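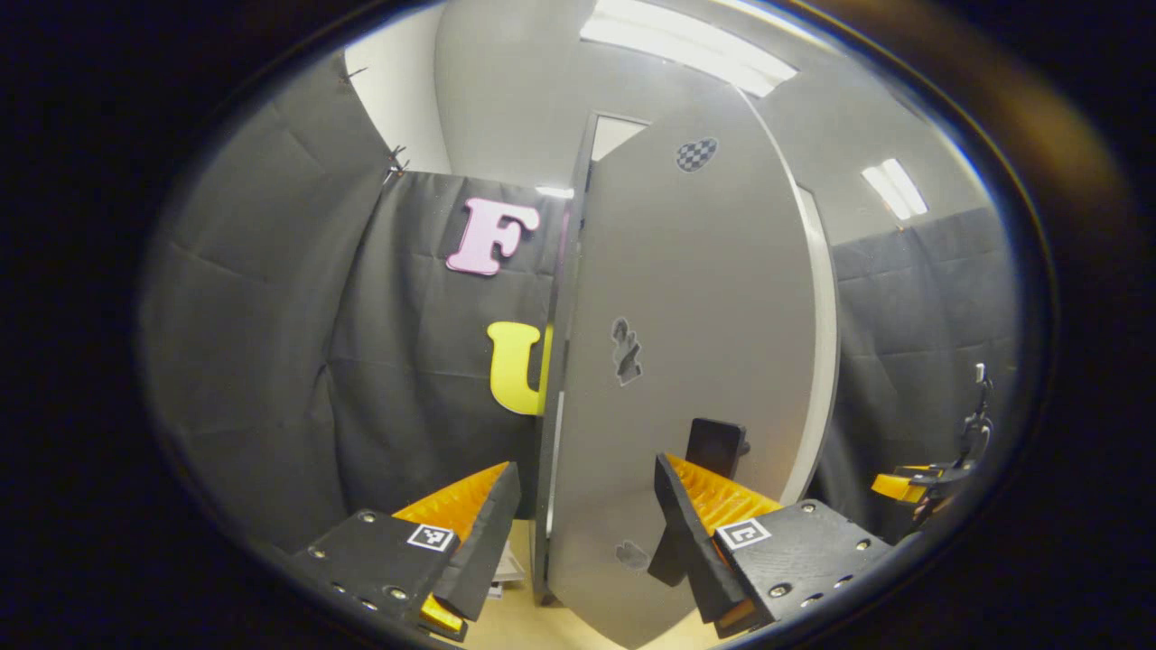 Recursion and me, round two

April 17, 2021

So I finally sat down with the staircase puzzle last night (you can climb one or two steps at a time, how many ways are there to reach the top?) and my first go was the obvious recursive one. Lovely and short! Then I fed it 88 steps and my poor laptop just sat there humming while I made tea.

The trouble is it keeps working out the same little answers over and over. I stuck them in a map as I went, and it came back before I'd let go of the Enter key. Then I noticed you only ever need the last 2 values, so out went the map as well, and the whole thing is a tiny loop now.

One thing to watch: use a Long, or you'll get a negative number of ways up the stairs. Mine did that well before 88, and I blamed the loop for ages.

Coin change next, I think.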